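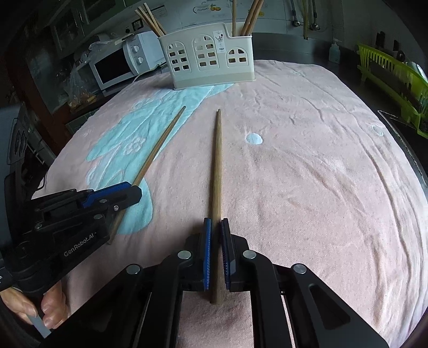
箸を一本つかむための決まりごと

手持ちグリッパーでのデータ収集を手伝うようになって、いちばん夢中になっているのが手順書です。機材の話を期待して来てくださった方、すみません、今日はほぼ全部ルールの話をします。でも本当に面白いんですよ!

参加しているのはDrirkavexというプロジェクトで、家の中の細々した作業を人間が両手のグリッパーでやってみせて、それをロボットの学習用に記録していくというもの。私の担当は台所と食卓まわりです。箸、ふきん、ふた、スポンジ。最近はずっと箸をやっています。

箸、なめていました。自分の指なら考えもしないのに、グリッパーで挟もうとすると、細い、転がる、先と元で太さが違う、の難題だらけ。タオルの上に寝ている一本を指先のパッドで挟むだけで、最初の日は肩がバキバキになりました。

手順書は最初2ページしかなかった

私が入ったころの手順書は2ページでした。「落ち着いて、自然に、ゆっくりと」みたいなことが書いてあって、まあその通りにやるわけです。そうすると人によって「自然に」がぜんぜん違う。私は箸の真ん中を持ちたがるし、一緒にやっているHidayah Harahapさんは必ず太いほうの端を持つ。どちらも本人にとっては自然です。

それを確認担当のKetsara Prasertsriさんがまとめて見て、ものすごく丁寧なコメントを返してきました。「どちらの持ち方でもかまいません。ただ、途中で迷って持ち替えた記録は、迷ったことがわかるように印をつけてください」。この返事で私は手順書のファンになりました。持ち方を統一しろとは言わないんです。ばらつきは歓迎、ただし何が起きたかは隠さない。そこから改訂が重なって、今のものは148項目あります。読み物としても相当いい。

好きなルールをいくつか

全部は紹介できないので、台所でよく使うものだけ。表現は私が勝手にかみ砕いています。

「つかむ前に一拍おく」
パッドが対象の両側に来たら、閉じる前にほんの少し止まります。急いでいるとここを飛ばしてしまうのですが、飛ばした記録を後から見ると、どこを狙っていたのか自分でもわからない。やってみると料理にも効きます。鍋のふたを取る前に一拍。

「離すのは、接しているのを見てから」
テーブルに置くときは、置き場所に触れたのを目で確かめてから開く。数センチ上でパッと離すと、箸の場合はまず転がります。転がった箸を追いかけるのも立派なデータだと言う人もいて、これは今も意見が割れています。私は追いかけ派。

「失敗は消さない」
落としたら落としたで、最後まで続けて「失敗あり」の印をつけます。きれいな記録だけ残したくなる気持ちは痛いほどわかります。でも落とした後にどう立て直すかは、うまくいった回には一秒も入っていないんですよね。初めてこの項目を読んだとき、なんだか気が楽になりました。

「片手が止まっているときも、もう片方は仕事中」
両手作業の項目で、個人的に一番の名文だと思っています。右で持ち上げているあいだ、左をだらんと下げてしまわない。次に触るもののそばで待つか、邪魔にならないところでじっとしておく。Hidayahさんはこれがうまくて、横で見ていると待っている手にもちゃんと行き先があるのがわかります。私の左手はいまだにふらふらします。

「生活用品は片づけすぎない」
台所で録るときは、奥に電子レンジがあろうと、水切りかごに食器が入っていようと、そのままでいい。どけるのは、ぶつかると危ないものと、人の名前や住所が読めるものだけ。郵便物は始める前に必ず引き出しへ。家の中の作業を集めるなら、私はこの線引きが大好きです。モデルルームみたいな台所で暮らしている人を私は知りません。

布を敷くか敷かないか

台所組で一番盛り上がったのが布の件です。テーブルにじかに置くと箸がよく転がるので、私はタオルを敷きたい。敷くと転がりにくくなる代わりに、しわに箸が沈んで、今度は挟むときにパッドが布まで一緒につまむ。どちらにも難しさがあります。

手順書の結論は「敷いてよい。ただし敷いたことを記録し、途中で敷き直さない」。しわも伸ばさなくていいそうです。うちではピンクと水色のタオル地のものをよく使っていて、かわいいので気に入っています。作業がかわいいのは大事です。長丁場なので。

箸立ても同じ考え方で、形は自由。私が使っている白い家の形のは、窓が並んでいてとてもいいのですが、箸がそれぞれ勝手な方向に傾くので毎回ちがう問題を出してきます。「初期配置は毎回変える」という項目があるので、箸立てが勝手に変えてくれるのは助かる、と都合よく解釈しています。
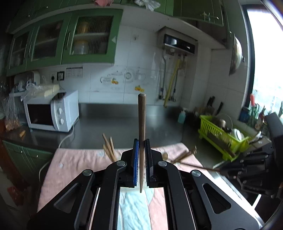
茶色の箸を一本、立てて持ったところ。右端はもう一台のグリッパー。

立てて持つ、が意外と深い

寝ている箸をつまむのと、縦にして持つのとでは、気をつけることがまるで変わります。縦のときの項目はこんな感じ。

挟む位置は、上と下のどちらかに偏りすぎないこと。
先端を人のほうへ向けたまま動かさないこと。
持ったまま相方に話しかけないこと(つい手が動くから)。
傾いてきたら無理に振って直さず、一度おろすこと。

最後のがとても好きです。傾くと反射的に手首でくいっと直したくなるのですが、あれをやると動きが速すぎて、見返しても何をしたのか追えません。一度おろす。置いて、持ち直す。それだけで記録がぐっと読みやすくなります。

二人で同じテーブルを使う練習もしました。そのときは、相手の手が伸びているあいだは同じ箸に向かわない、という声かけの決まりが加わります。うちの合図は「取ります」「どうぞ」だけ。百人一首か、と毎回思います。

安全のこと

かたい話も少しだけ。箸は尖っているし、グリッパーの可動部には指を挟む隙間があります。手順書の安全の章は改訂のたびに先頭に置かれていて、ここだけは「慣れたら省略可」の項目がひとつもありません。

始める前にパッドのゆるみを見る。リンクのまわりに袖やひもが来ていないか見る。刃物は作業範囲に入れない。包丁が奥のナイフブロックにささっているのはよくても、手前のテーブルには出さない。休憩のときは、グリッパーを閉じた状態で平らなところに置く。

私は長袖のパーカーが好きなのでずっと袖をまくっています。冬はつらい。12月の台所、足元が冷えるんですよ。靴下の二枚履きは手順書にないけれど、次の改訂で提案したいくらいです。

休憩のルールに救われた話

6回やったら手を離す、という決まりがあります。6回なんてすぐだし、調子が出てきたところで止められるのは正直もどかしかった。でもこれを守るようになってから、後半の記録が前半と同じ顔をしているんです。前は後半になるほど動きが雑になって、Ketsaraさんのコメントも後ろの番号に集中していました。

こつこつ続けて、箸だけで私の分が900回になりました。900回! 学生時代の部活でもこんなに同じことをした覚えがありません。それでも飽きないのは、毎回ちょっとずつ箸の倒れ方が違うからだと思います。あと、コメントが楽しみだから。褒めるときも具体的なんですよ、「今の待ち方はよかったです」とか。待ち方を褒められたの、人生で初めてでした。

これから手順書を書く人へ

GrostholmとTarnessという二つのチームでも同じような決まりを作り始めていて、このあいだ見せてもらいました。Tarnessのほうは図が多くて初心者にやさしい。Grostholmは言葉だけで、そのかわり各項目に「なぜ」の欄があります。全項目に理由があると長くて大変そうなのに、読んでいると止まらなくて、終電を一本逃しました。

見比べて思った、私が手順書に入っていてほしいこと。

やってはいけないことと、やってもいいことの両方。後者が抜けていると、新しく来た人がびくびくします。
迷ったときに誰に聞くか。うちは名前で書いてあります。
改訂した日と、変えたところ。こっそり変わっているのが一番困る。
失敗の印のつけ方。できれば先頭のほうのページに。

逆に「自然に」「適切に」は、見つけたら全部具体的な言葉にしたいです。適切な力で挟む、と書かれても箸は何も教えてくれないので、「持ち上げたとき回らない程度に」くらいまで書いてあるとうれしい。

次はPongsiriのみんなと一緒に、お椀とふたをやる予定です。ふたは、水平のまま持ち上げるだけでもう楽しい。手順書の該当の章はまだ下書きで、余白に私の書き込みがびっしりあります。清書したらまた書きますね。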